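Search this site Enter keywords Go
Print this page | E-mail this release

FOR IMMEDIATE RELEASE
Thu 20 September

Cordier opens mug swap and tea table at Plonamari Hall

Everyday mugs wanted, any size, chips OK if the rim is smooth

Cordier, the neighborhood tableware shop, is opening its mug swap to the public this week in the front room at Plonamari Hall. Bring a mug, take a mug. No money changes hands. Tea is free while it lasts.

The idea came out of a shelf clear-out in February, when staff asked customers to drop off mugs they had stopped using. By the end of that month the shop had 119 of them in the back, most in perfectly good shape. Plain ones, painted ones, souvenir ones, big soup-sized ones. A few handmade.

"People kept asking if they could have one of the ones we'd been given," said Vaughan Waaka, who runs the shop. "So fine, let's do it properly. A table, a kettle, pick it up, see how it sits in your hand. You can't tell from a photo if a handle's going to bug you."

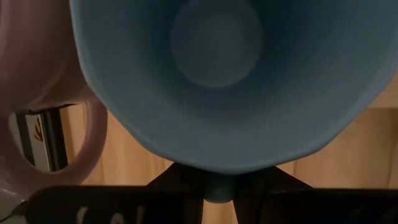
Swappers get one mug for each mug they bring, up to a limit of 4 per household. Mugs should be washed and dry. Please no travel cups with lids, no glass, nothing with a crack running through it. If you're not sure bring it anyway and ask at the table.

Opening hours are noon to 6 p.m., Friday thru Sunday. Street parking only. The hall's side door is the step-free one, there is a bell.

Stirnex, the potters' co-op across the road, is putting in pieces by its own members - seconds mostly, a glaze that ran or a foot that came out a bit uneven. These go on the same table as everything else and swap on the same terms. A Stirnex member will be on hand Saturday afternoon to talk about glazes and to look at the bottom of your grandmother's mug and tell you what they can.
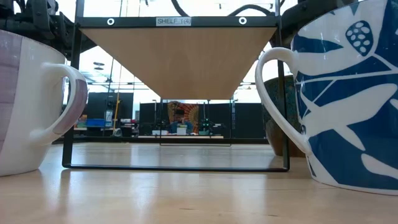 Photo: Cordier / Plonamari Hall

Both plain and patterned mugs are wanted. Florals and leaf patterns went first at the staff preview, and blue and white is always popular, so bring those if you can spare them. Pastels too. Large sizes are harder to come by then you'd think.

"I came in with two white ones and went home with two white ones," said Vaughan Pirihi, who handles bookings for the hall. "Different ones. Better handles. I'm happy with that."

Mugs left over at the end go to the Bosine kitchen, which serves a hot breakfast on weekdays and has asked for more than 20. Sturdy ones with a wide base are best for that - the tables there get bumped alot. Wrapping paper for the trip home is provided, bags are not.

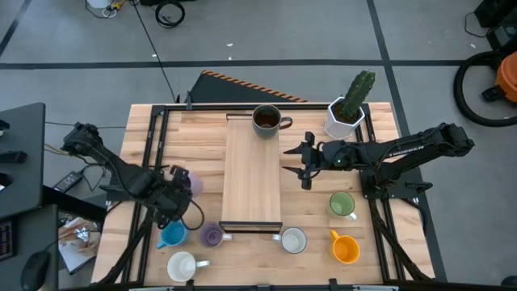 Can I come if I don't have a mug to swap?

Come for the tea and a look around. Anyone without a mug to trade can put their name on the list at the table, and names are called in the last hour on Sunday if there are mugs left.

Groups of more than four, please let the hall know ahead of time, the front room is small. Children welcome with an adult.

Press contact: Vaughan Waaka, Cordier. Interviews by arrangement, mornings best. Photos on request.

- ends -

Print this page | E-mail this release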